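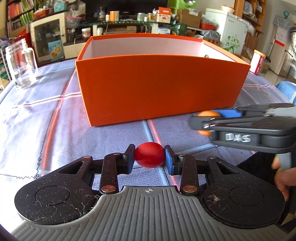 ## 3. Packing at home: table, box, small fruit

For everybody packing for the Skincombe share from their own living room or kitchen. Read section 2 first if you haven't picked yet. Cherry tomatoes and kumquats only in this one, big stuff goes in crates, different page.

### Before you start

- Table you can walk up to from at least one long side
- Tablecloth. Any cloth, as long as it lies flat
- Open box, stiff walls, clean and pale on the inside
- Jar or bowl for rejects
- Dry dish towel
- Palar labels (the small ones) and a pen that writes on them

No need to tidy the whole room. Shelves, TV stand, freezer, leave all that. Just the table.

### Table

1. Take everything off the table. Wipe it, let it dry.
2. Cloth on. Pull out the creases from the middle outward. Small fruit rolls to the lowest fold and then to the floor.
3. Cables: if one has to cross the cloth, run it along the short side and keep it flat.
4. Chairs pushed in or moved away. You pack standing.

**Note:** a cloth with a grid or check is handy. Line the box up with the lines and you'll notice when it has crept toward the edge.

### Box

5. Box in the center of the table, long side facing you, open side up. Flaps folded right down or cut off.
6. Check the inside. A light color is best, you see split skins and bits of stalk straight away. Dark box? Line it with white paper.
7. If there are hand holes in the sides, keep them clear. No tape over them, no fruit piled up to them.
8. Reject jar on the left, box in the middle. Left-handed people swap if they like.

**Caution:** don't use the box from the Parsons kit for this. Walls are too soft, it bows out when you lift it.

### Fruit

9. One piece at a time. Look at it all round, then set it down in the box. Set down, not dropped.
10. Red and orange can share a box as long as it's all tomatoes. Kumquats get thier own box, always.
11. Split, soft, leaking: jar. Not sure: jar. Somebody will make sauce.
12. Stop at 2 layers. Three and the bottom one gets squashed on the ride over.

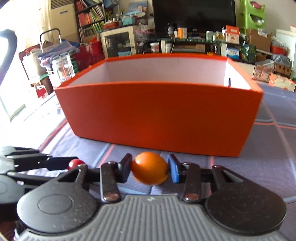
### Two people at one table

- Stand side by side, not across. Elbows bump otherwise.
- Agree who goes to the box first. The other waits with thier piece outside the rim.
- Different colors each works well, less double checking.
- Anything that falls on the floor goes in the jar. Yes even if you caught it quick.

### Label and close

1. Label on the short end, never on the top.
2. Write what's inside, the month (e.g. November) and the table code. Ours at Didura Street is 821, yours is on your sign-up sheet.
3. Dish towel over the top. Lid stays off till pickup, fruit sweats.
4. Keep it away from the window and off the top of the freezer. Cool corner, floor is fine.

Pickup is from 9 in the morning. Missing labels or a box that's gone soft, tell Judite Vieira the evening before, she keeps spares.

Crates and heavy fruit: next section.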